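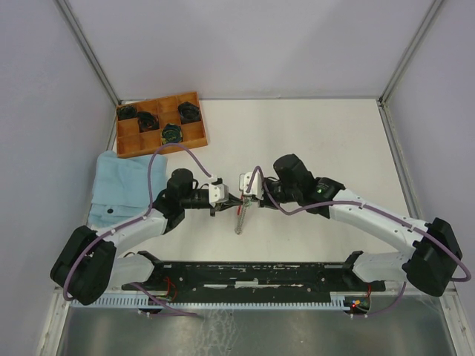

Student projects / Robotics and control / Final reports

Passing it over: teaching two arms by leading them

I picked this project off the list because it had the word "teaching" in it and I thought that would mean less maths. Reader, there was maths. But most of my term went on sitting at a bench with a pair of small controller arms in my hands, making two bigger arms on the table copy me, over and over, until my shoulders ached and I'd started reaching for my tea in the slow careful way the robots like.

The short version of the aim: get a two-armed robot to pass a thin, bendy object from one gripper to the other, learned only from recordings of a person doing it by remote control. No written-out path, no coordinates typed in by me. I also wanted to find out whether it's better to learn from lots of quick, scruffy recordings or fewer careful ones, which was my supervisor's question really, but I got quite attached to it.

What I was working with

The bench is the one everybody in our lab calls Plilum (it was the name of an older project and it stuck). White table, grey walls on three sides, two arms fixed to a long black plate along the front edge so they reach in towards each other. The links are white plastic and the motors are black, and each arm has a purple cable running along it. I mention the cable because I ended up thinking about it far more than I ever expected to. More on that in a bit.

You drive the arms from a second pair that sit in front of you, the leaders. Move the left leader and the left arm on the table follows, squeeze the trigger and the gripper closes. There's a small lag, which you stop noticing after the first afternoon, and there is no feeling at all coming back to your hand, which I never stopped noticing. If you squeeze too hard on something soft you only find out with your eyes.

The software that records everything is called Gisa. It saves the joint positions of both leaders and both followers, along with the camera view, and it lets you mark a recording as good or bad as soon as you finish. The learning part is a model called Brenden which was already in the lab when I arrived. I changed a few settings in it and didn't touch the insides.

Why a springy thing

My main object was a slender grey coiled rod, a bit like a long spring, with a thin red wire beside the upper part of it. I started with a solid block like everyone does, and the block was lovely – it went where you put it and it stayed the shape it was. I had a working handover with the block in less than a week and felt extremely clever.

The rod cured me of that. Hold it near one end and the rest hangs down and swings about. If you bring the second gripper in while it's still swinging, you close on air. If you grip it halfway along it sags on both sides and then you've got two wobbly ends to worry about. And the red wire likes to get itself between the fingers. So the job splits into bits that I hadn't thought of as separate until I had to do them with my hands in the wrong place: pick up, lift, wait for it to calm down, bring the fingers together near the middle of the table, close the second gripper, check, open the first one, move away.

The waiting turned out to be the interesting part.

How I recorded

I did 182 recordings altogether that I kept. The first lot I call the quick set, where I just went at it as fast as I could manage without dropping the rod. The second lot was the careful set, where I made myself follow the same order each time and pause before the second gripper closed. I left the other things on the table mostly alone, so there was usually a wooden tray with little compartments over at the back left and a folded blue cloth nearer the front on the same side. The tray had some dark round things in it that belonged to another task. I did wonder whether to clear it all off! My thinking was that a bare table would teach the model about bare tables, and real tables have stuff on them.

A few things I learned about recording that I'd have liked to have been told in the first week:

Start every take from the same arm position, but don't be fussy about where the object goes. I had this exactly backwards to begin with.

Don't talk while you're recording. I don't know why this makes such a difference, but my hands stop when my mouth starts, and then you get a three-second pause in the data that means nothing. The model learned one of my chatty pauses quite faithfully. It would lift the rod, stop dead over the cloth, and then carry on as if it had remembered something.

Mark bad takes straight away. I tried doing it at the end of a session and by then I was feeling generous.

Stop when you're tired. My last takes of a long evening were all a bit high and a bit late, and you can see it clearly in the joint plots.

The cable problem

Right, the purple cables. They have to have some slack in them or the wrist can't turn, so they loop up over the wrist and along the arm. On the left side, the loop can swing out over the cloth and towards the tray. When I was driving I'd see it drifting and I'd tilt the wrist a little to bring it back without really deciding to. That habit went into the recordings. The odd thing is that the trained model did the tilt as well, at more or less the right moment, even when the cable was sitting nicely and didn't need it.

I spent ages treating this as a bug. I went back through the plots looking for what was wrong with the left wrist, and what was wrong with the left wrist was me. I'm still not sure if I'd call it a fault. It costs a bit of time and it does no harm, and on the days when the cable was badly placed it might well have helped. I didn't test that properly, so I can't claim it.

What happened when it ran on its own

I trained one model on the quick set and one on the careful set, and gave each of them 40 tries at the handover from mixed starting spots. The careful one was clearly better. It missed sometimes when the rod was lying nearly straight towards the front plate, which I'd hardly ever recorded, so fair enough. The quick one was a bit of a shambles. It had learned to hurry but it hadn't learned when hurrying was all right, and it closed the second gripper early again and again.

What surprised me was a mix of both. I trained a third model with all the recordings together, expecting it to land somewhere in between, and it was nearly as good as the careful one and noticeably faster on the way in. It still waited at the handover. My guess is that in the early part of the motion my quick takes and careful takes agree on the path and only differ in speed, while at the handover the careful ones look so much alike that they win. A guess is all it is, though. I'd need many more runs to back it up.

I also tried lowering how often the model looks at the camera to save on computing, and that was a disaster for a swinging rod, so I put it back and we won't speak of it again.

Comparing with hand guiding

The original plan had a second half where I'd teach the same task by hand, taking hold of the arms and moving them directly with the motors relaxed. I did get a small set done. It feels much nicer, you get a proper sense of the weight, and for one arm I'd choose it every time. With two arms you need both your hands on the robots, your own arms end up in the camera's view, and you've nothing left to steady yourself with. I gave it up in March and put the hours into remote control.

What I'd do differently

I'd record fewer easy starts. I'd put the rod in the awkward places first, while I was fresh. I would also write down the cable position at the start of each take, even just left or right, because then I could say something sensible about that tilt. And I'd ask for some kind of force feedback on the triggers, even a rough buzz when the gripper meets something – over a term of squeezing blind, I think that would have improved my recordings more than any setting I changed.

The recordings and my notes are on the lab's shared drive under the Plilum folder, with the quick and careful sets kept apart. If you're taking this bench on next year, check the two little boards at the front before you start, and leave yourself a whole afternoon just to play with the leaders before you keep anything.

Mohammadi

Search reports
Enter keyword or project name
Go

Related reports
Folding a cloth with two arms: a first attempt
Sorting into a divided tray by remote control
Gisa set-up notes for new students
Does practice help? Comparing first-week and last-week drivers
Keeping cables out of the way on small arms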